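Car makers have spent ten years taking buttons out of dashboards, and a few of them are now putting some back. I think they should go further. Anything a driver needs while the car is moving ought to have its own control, in a fixed place, that can be found by feel.

I changed cars in September. The old one was a Forner estate with three round heater dials and a radio you could work with a thumb. The new one is a Sundness, which has a large touchscreen and a row of shiny patches underneath it that look like switches but have no movement in them. It is a better car in most ways. It is quieter, it uses less fuel, the seats are good and the boot takes a folded pushchair without an argument. But to send warm air to the windscreen I have to wake the screen, press a fan symbol, wait for the page to draw and then press a second symbol the size of a postage stamp.
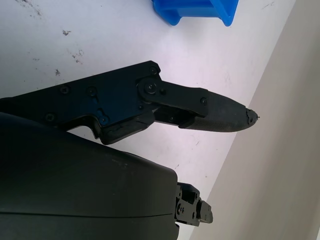
*Photo: Rangi Fairweather*

The usual defence is that people get used to it. I have had the car long enough to be used to it, and I can do the windscreen job without thinking about the order of the presses. I still can't do it without looking. A flat sheet of glass gives a finger nothing to go by, so the eyes have to come off the road and check. At 60 mph a car covers nearly 27 metres every second. Two seconds of looking for a fan symbol is a fair stretch of motorway.

The second defence is voice control. Mine understands me when I am alone with the windows up. With children in the back it has rung my dentist. Even when it works, saying a sentence out loud and waiting for a reply is a slow way of turning the heat down by one degree, and I don't believe many owners do it after the first month.

Then there is cost, which I suspect is the real reason. A screen has to be fitted anyway for the reversing camera and the map, and once it is there every function moved on to it saves a switch, a length of wiring and a hole in the trim. I understand that. What I object to is being told it was done for my benefit. The brochure for the Sundness calls the cabin "uncluttered". My old heater dials were not clutter. They were how I worked the heater.

Repairs come into it too. When a dial on the Forner went stiff at 100,000 miles, the garage swapped it for a used one while I waited. A friend with a Billura hatchback lost his screen last winter and lost the heating controls, the radio and the trip computer with it. He was quoted £2,631 for a new unit, and he drove in gloves until he had decided whether the car was worth it.

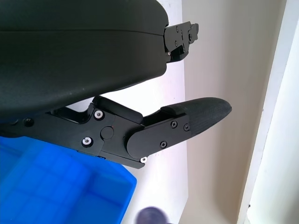 Dashboards are harder to take apart than they used to be, and that matters once the warranty has gone. On older cars you could often see how a panel came off. I like things put together the way that black bracket is, with flat plates and the screws out on its face where a screwdriver can get at them. The centre panel in the Sundness is held by clips hidden behind other clips, and the handbook says only that it should be removed by a dealer.

I am not asking for a dashboard from 1985. Maps belong on a screen, and so do the settings you alter once and leave alone, such as the clock, the language and how long the headlamps stay on after you lock up. My list of things that need a proper control is short: temperature, fan, demister, heated rear window, volume, hazard lights, wipers and lights. Most drivers would come up with nearly the same one.

The Cabanatuan, which I had as a hire car for a week, gets closest. It has a decent screen and, below it, a plain row of knobs with ridged edges. By the second day I could set the heater in the dark. The cabin plastics were cheap and the engine was coarse on hills, and I would still have taken its dashboard home with me.

Buyers can do something about this, though it takes a bit of nerve in a showroom. Ask to try the car on the road and have the salesman sit beside you. Once you are parked again, shut your eyes and try to turn on the demister. If you can't find it, tell him so, and tell him it counts against the car. I didn't do that in September, and I should have.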